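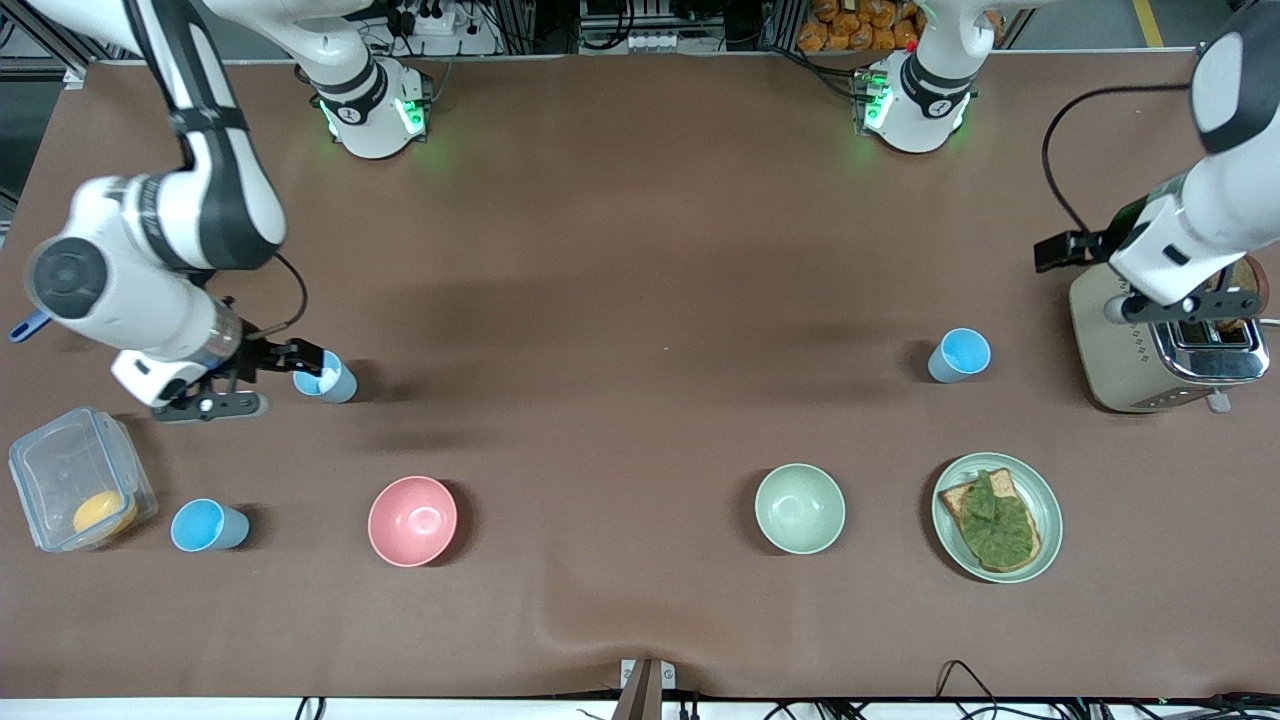
Can a machine do the breakfast shift yet? I run the canteen at the Stetley plant, 124 covers on a normal morning, and our operations manager has asked me to give a view on robot arms before the budget goes in. I said I'd ask people who know more than I do. My own list of jobs starts with toast, cups and wiping down. On the toast side I can see the case. There's a slice with a green topping on a plate down at the right, another bit of bread still in the toaster, and one arm has its fingers closed on a blue cup, so the parts of the job are all on one table. What I can't judge is how far that is from a Monday at 6:30 with people waiting. Anyone here running arms near food or dishes? Two-arm setups especially.

Posted by canteen_harriet (Harriet Ridgeway)
5 Sep 2018

Re: Can a machine do the breakfast shift yet?
dimas_e wrote:

Short answer is no, for the shift. Maybe for one station.

We have arms on the packing line at Kakik and they are good at it. Same carton, same spot, same height, all day. Move the carton two inches and they still reach for the old spot unless you paid for vision, and we paid for vision on one cell out of the lot. Cups and bowls that people put down wherever they like are a different job. I would not put my name on it for a budget.

Re: Can a machine do the breakfast shift yet?
vukcevic_v wrote:

Dimas, you are talking about line arms bought for line work. The ones being tried on table chores now don't work off fixed positions. I have watched a pair at Juvari put cups away for a whole afternoon. Slow, yes. It dropped 2 and carried on with the next one.

Harriet, ask for time per item and ask who picks up the drops. If it takes a person standing next to it you have bought yourself a slow helper and kept the wage.

Re: Can a machine do the breakfast shift yet?
dimas_e wrote:

An afternoon of cups is not a kitchen. What did they do about wet ones?

Re: Can a machine do the breakfast shift yet?
vukcevic_v wrote:

They were dry. I'll give you that one.
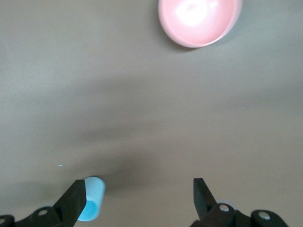

Stetley Works Social Club — Catering & Canteen Section

Re: Can a machine do the breakfast shift yet?
stavros_b wrote:

I'm on the maintenance side, so this is about the hardware. Look at the fingers next to that blue cup. Two fingers and a few screws in the linkage. That is simple to strip and clean compared with a five-finger hand, and simple to get parts for. It's also why I'd keep it off anything soft. A plastic cup will take a squeeze. Avocado toast picked up by the crust, I'm not so sure.

The other thing is shadow. The arm shades its own work, and you get glare off a shiny bowl at the same time. We had 18 false stops in one week in February on a sorter from exactly that, and moving one light fixed most of them.

Re: Can a machine do the breakfast shift yet?
lejla.k wrote:

I disagree with most of this thread. Everybody is asking if it can do the whole job. Our dishwasher can't do the whole job either and we wouldn't give it back. If an arm can stack clean cups overnight with nobody in the building, I don't care that it is slow.

Begović quoted us for a single arm on a cart. I turned it down over the service contract — the arm itself was fine in the demo.

Re: Can a machine do the breakfast shift yet?
dimas_e wrote:

Overnight I can live with. Guarding gets easier too. But then you want it next to the dishwasher, so measure the floor first.

Re: Can a machine do the breakfast shift yet?
canteen_harriet wrote:

Thanks all. I'm going to leave toast out of it and write up cups only, after hours, with a trial before any purchase. Lejla, could you message me what was in the service contract? Stavros, our lights are right over the counter, so I may need you to come down and look at where a stand could go.

Re: Can a machine do the breakfast shift yet?
stavros_b wrote:

Can do. Any day after second shift.

Thread viewed 847 times

This site uses cookies to keep you logged in. By continuing to browse you accept our cookie policy.

Contact the moderators | Copyright Stetley Works Social Club | Back to top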